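Washing and Storing Table Linens: Your Questions

By Saodah Chin
1/15/20

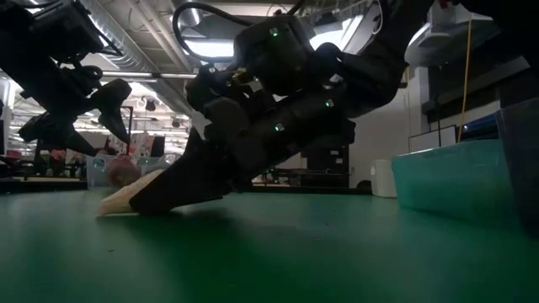 Cream on a green tabletop.

After the December holidays we always get a pile of mail about napkins and tablecloths. These are the questions that came up most.

Can I wash cotton and linen napkins together?
Yes, if the colors are close. Wash new red or navy napkins alone for the first two loads. After that they can go in with other darks.

How soon do I need to treat a wine stain?
The same evening if you can. Blot it with a dry cloth, run cold water through from the back, and soak it in cold water with a little dish soap. Don't put it in the dryer until the stain is gone. Heat sets it.

What about candle wax?
Let it harden, then lift off what you can with the back of a butter knife. Lay a plain paper towel over and under the spot and press with a warm iron, changing the paper as it takes up the wax. Colored wax can leave dye behind, and you treat that like any other stain.

Do I have to iron linen?
No. Pull it out of the washer damp, shake it hard, smooth it flat with your hands and let it dry that way. It will look relaxed – fine for every day. For a crisp finish, iron it while it's still damp, on the wrong side first.

My white tablecloth has yellow lines where it was folded. Can I get them out?
Usually. Soak it overnight in warm water and oxygen bleach, then wash as normal. Old lines may take a second soak. Skip chlorine bleach on linen, as it weakens the threads.

How should I store a tablecloth I only use once a year?
Wash it, skip the starch, and roll it around a cardboard tube covered with a clean cotton sheet. If you have to fold it, refold it along different lines every six months. Plastic bins are all right for a short time, but a cotton pillowcase is better.

Can I use fabric softener?
I don't on napkins. It leaves a coating and they stop soaking up spills.

Is it worth mending a small hole?
On a good cloth, yes. A flat darn in matching thread hardly shows once there are plates on the table.

Filed under: Laundry & Linens, Reader Questions

Comments

Vicente Troncoso
The paper towel trick worked on green wax, but it took two tries. There is still a faint mark by the hem.

Endang Lubis
Does the tube method work for a round cloth? Mine is cotton with a lace border.

Saodah Chin
Endang – yes, fold it in half first with a sheet in the fold, then roll. Keep the lace flat as you go.

Leonardo Melis
I use softener on everything and my napkins are fine.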